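Print | E-mail
Handout 4: Collecting demonstrations by hand
Erzsébet Balogh, November

Each group records 100 demonstrations of one task with the hand-held gripper. Last term's set had 927 usable episodes. The policy did well on tables and poorly almost everywhere else, so this time we record in homes, on soft surfaces too.

Before recording
Wipe the lens. Open and close the fingers fully once, then start. Write the room and the task in the log — one line is enough.

While recording
Move at the speed you want the robot to move. Keep the object in view on approach. Vary the start pose every time: cups on their sides, upside down, mouth toward you or away. Leave the other objects where they fall.

A quilt gives under the fingers, and a light cup will roll when touched.
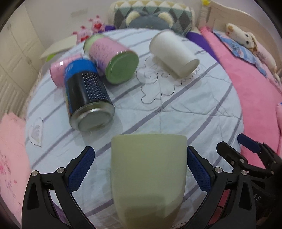
If you miss a grasp, back off and try again in the same episode. Keep these. Qusai Karaki's group threw theirs out last year and the policy never learned to recover. Delete an episode only if tracking was lost or your other hand came into view.

Things like cans and stuffed toys in the background can stay. We want clutter that differs from home to home.

Upload by 6 p.m. to the Nulwood folder. Reading for next time: Rodrigues notes, section 2.

Contact: Raed Chamoun, Nulwood Lab | © Nulwood | Back to top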